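Questions about the Meller toy library, updated in September. Desk hours are on the front door. For anything not covered below, write to Biljana Kos at the desk.

## Membership

**Who can borrow?**
Any household in Plesero or Sin with a child under eight. One adult signs the form and is responsible for everything on the card.

**Do I need to live at one address?**
No. Children who split their time between two homes can be listed on two cards. Each card has its own limit.

**My card number starts with a zero. Is that valid?**
Yes. Numbers issued under the old system were padded when we moved to Rendotora. Enter all digits, including the zero.

## Borrowing

**How many items can I take?**
Three per card. A boxed set counts as one item. Ride-on toys count as one item but must be reserved.

**How long is the loan?**
Two weeks, renewable once unless another member has a reservation. Renewals can be made in Rendotora or by phone until closing time on the due date.

**The catalog lists 2156 items but I can't find most of them on the shelves. Why?**
The figure includes items on loan, in cleaning, or under repair. Filter by "On shelf" to see what can be taken the same day.

**What does "part set" mean?**
The set is missing at least one piece and is still usable. Missing pieces are listed on the lid label — check it before you leave, as anything not listed is assumed to be present.

## Returns and cleaning

**Do I have to clean toys before returning them?**
Wipe hard plastic with warm water and dish soap, then dry it. Do not put anything in the dishwasher. Return fabric items unwashed in the bag supplied.

**How should animal figures be sorted?**
Figures are cataloged by set, and a loose figure with no set number goes back as a single. Keep singles apart from boxed sets when you unpack at the returns table. A small pink pig and a brown animal, like the two in the picture, are entered as two singles, and a plastic bin such as the blue one is fine for carrying them in. Color alone does not identify a set, so leave the matching to the desk.

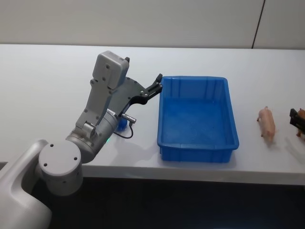
**What if a piece is lost?**
Report it on return. There is no charge for the first lost piece in a set. After that we charge the replacement price shown in the catalog.

**Who handles repairs?**
Ngan-ling Tsao. Tag the item with the fault and your card number. Do not glue it yourself — most household glues have to be scraped off before the part can be refitted.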